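**Kitchen work, by hand: a talk with the woman behind the Clodutik hire kit**

She had the kettle on before I'd got my coat off, and we were on our second cup by the time either of us remembered I had come to ask about grippers.

Clodutik is the smallest of the kits hired out by Jondlow, the Erley firm she joined after many years of teaching design. You get a hand-held gripper, the tracking unit and its stand, and a thick printed booklet that she wrote herself and is still rather proud of. People take it home, do ordinary jobs with it, and send the recordings back to whoever is training a robot to do the same.

"The booklet was 100 pages to begin with," she said, laughing. "My sister read it and told me she'd sooner wash up by hand for the rest of her life. So I cut it, and then I cut it again, and I dare say it could stand another go."

The hire costs £170 for 6 days, with postage both ways, and she would like it to be cheaper. Most customers are small teams who want real homes in their recordings, with all the muddle that real homes have in them.
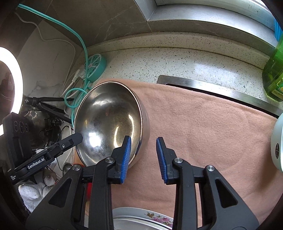
Bowls, she told me, are what people ask about most. A bowl looks such an easy thing until you have two stiff jaws in place of a hand, and then you find yourself thinking about the rim, and which way it's facing, and what it's lying on.

"You slow down terribly at first," she said. "I did. I held my breath! Then by the second afternoon you're chatting away to the dog and your wrist has got the idea, and those are the recordings our customers like best."

The ridged blue pads inside the jaws were the subject of a long story involving a supplier called Matić and a box of samples that went to the wrong address, which I won't try to repeat in full. She is pleased with the pads. She is less pleased with the carrying case, whose catches she described as "a trial", and a new one is promised for April.

I asked whether she minded strangers' kitchens turning up in her inbox all day long. Not a bit, she said. She has 569 recordings on her own shelf of favourites, and she goes back to them on wet evenings the way other people go back to holiday films.

"I've had ever so many ideas for tiles," she said, and went to see if there was any cake left.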